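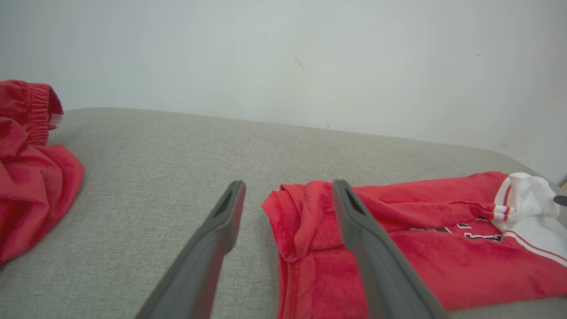
Sep 24, 2019 – laundry bench, folding

Continued with the red set. Goal for today is the same as in February: two arms take garments from a heap, flatten them, fold them, and put them on a stack without a human hand touching anything. Bogumił thinks we can show it to Cheema before the end of the year. I am less sure and I write down why.

Settings at start:

- policy: Skastia, the checkpoint trained on 800 demonstrations
- time limit 1000 s per garment
- 20 attempts planned
- grip force as in the last entry, not changed

First problem is still the choice of garment. When everything is the same red, the segmentation joins neighbors into one piece. It then plans a grasp in the middle of what it believes is one big cloth, and the fingers close on two layers from two different things. With the mixed-color set from Drundetti we almost never saw this, so I think our good numbers from that set are too kind. A family with a child in a sports team has exactly this kind of laundry.

Second problem is the padding. It gives under the fingertips, which is good for the hardware, but the height estimate is then wrong by a few millimeters. Thin hem – missed. Thick fold – taken well. I tried to lower the approach by 3 mm and it pinched the cover. Put it back.

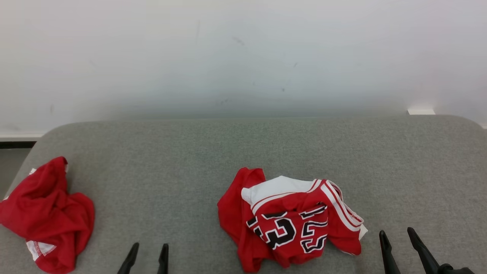

*Both grippers open, jersey on the pile to the right, t-shirt on the left.*

The printed characters on the jersey are useful for me and confusing for the model. I can tell from them which way the front is turned. The model takes the strong black and white outline for an edge of the garment and wants to fold there. Bogumił proposed to mask the print. I would prefer to collect more jerseys with print, but this costs time and we must ask Costiletti for the clothes again.

Stopped the series before all 20 attempts were used, so there is no success rate from today. Please do not quote one. What I can say from watching:

- picking one garment away from a pile: sometimes
- flattening a t-shirt: yes, slowly
- flattening a jersey: the trim at the armhole curls back and it starts again, and again
- full fold and stack: not today

To the question everybody asks us, if the machine can do the laundry already: in my opinion it can fold a towel, and it can fold a shirt that a person has laid out for it. The heap is a different job. A person does the heap without thinking, mostly by shaking and letting the cloth hang, and our arms do not shake anything.

To do:

- Bogumił Sikora: check the height offset against the padding with a load on it
- me: label the garment borders by hand for the red set
- try one attempt with the left arm only holding and the right arm pulling
- ask if we may use a harder bench cover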